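Fourteen years of looking for other people's airplanes

The woman who runs the volunteer air search squad at Berness has been getting up before dawn for other people's emergencies for 14 years now, and she still makes the coffee herself. We sat in the back of the hangar one morning in October, and she talked for the better part of two hours, mostly with her boots up on a crate of flares.

"I came out here to learn to fly, and that was the whole plan," she told me. "Then a little two-seater went missing on the way to Flavolach, and somebody asked if I had good eyes. Well, I did have good eyes!"

That first search covered 265 square miles of ridge and scrub. The two-seater was sitting in a hayfield with a bent nose wheel, and the pilot was in the farmhouse eating eggs. She laughs about it now (she says she cried at the time, and so did the pilot's mother).

They haven't all ended that way, and she doesn't pretend otherwise. When the charter plane went down north of Cisternas last winter, her crew was in the air before seven and found the wreck a little after noon.

"You call it in, you circle, and you wait for the ground team," she said. "I remember I kept telling my spotter the time, over and over, as if he'd asked me."
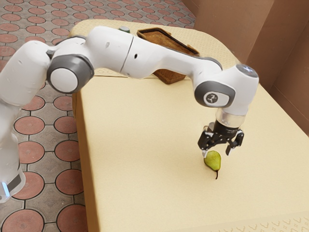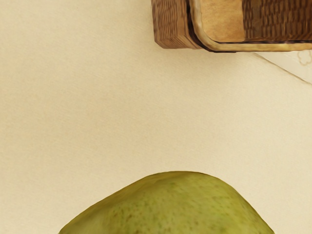
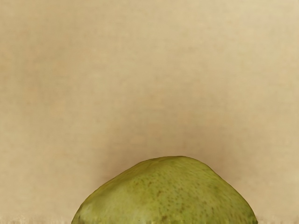

Who decides when a search gets called off?

The county sheriff makes that decision, after talking with the squad leader and the state rescue office, and the family is told before anyone else.

Those talks with families are the part she has worked hardest at. She used to bring maps, thinking people would want to see every line that had been flown, and some of them do. Others only want to know whether it was cold up there, and she has learned to sit down first and let them ask.

The squad flew 121 hours over the past year, on fuel paid for by a pancake breakfast and a small grant from the town of Stestden. A new radio is next on her list, and after that a second spotter's headset that doesn't crackle.

"I'd like to train a few more young people too," she said, getting up to refill my cup without asking. "They see better than I do these days, and they don't mind the cold as much."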